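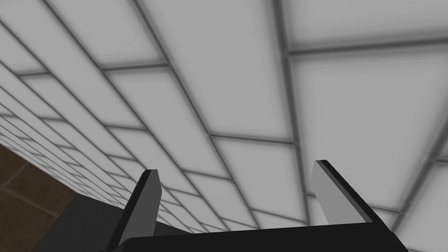 White wall tile, dark gray grout.

Tile and Grout FAQ
Sotham Tile & Bath
Last updated 10/22/23

Quick answers to what we get asked at the counter. Not on the list? Call or stop in.

Do I have to seal my grout?
Cement grout, yes. Epoxy grout, no. Check the bag if you still have it. Most people don't.

How often?
Showers once a year. Kitchen backsplash every 3 years or so, longer if you don't fry much. Floors somewhere in between.

How do I know it needs sealing again?
Few drops of water on the grout line. Beads up, you're fine. Soaks in and goes dark, time to reseal. Let it dry first, overnight at least.

Dark grout or white grout with white tile?
Your call. Dark hides coffee and mildew stains, shows soap film and hard water. White is the other way around. Dark also shows every crooked line so take your time with the spacers. Medium gray is what we sell the most of.

My dark grout dried blotchy. Whats wrong with it?
Usually too much water, in the mix or on the sponge. Wring the sponge out until it barely drips. If it's already cured, a grout colorant will even it out. Skemano makes one we carry in 8 colors, small bottle does a normal bathroom.

Can I use bleach?
Once in a while, thinned down, on white grout. Not on colored. Never with vinegar or anything with ammonia. And no vinegar on cement grout at all, it eats it.

What do you use for everyday cleaning then?
Warm water, drop of dish soap, soft brush. Rinse. Towel dry if you have hard water. 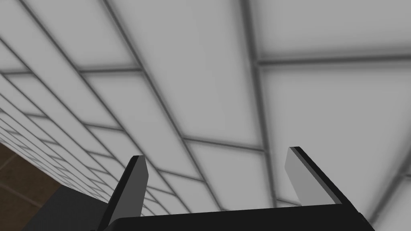
Big tiles or small tiles?
Big means less grout to scrub. But the wall has to be flat, really flat, or the corners stick out and you'll feel it every time you wipe down. Small tile is more forgiving on old walls. For shower floors go small, easier to slope to the drain.

How much extra should I order?
Ten percent for a straight layout. Fifteen for diagonal. Keep a few leftovers, colors change between batches and we cant always match.

Do you stock everything on the floor?
No. Nearly 1000 styles in the warehouse, the rest are special order. Orozco line takes the longest, ask before you rip out your old wall.

Returns?
Full unopened boxes, with receipt. No returns on mixed or opened grout, sealer or special orders. Dindivitz clearance tile is final sale.

Do you install?
We don't. There's a list of local installers at the register, take one.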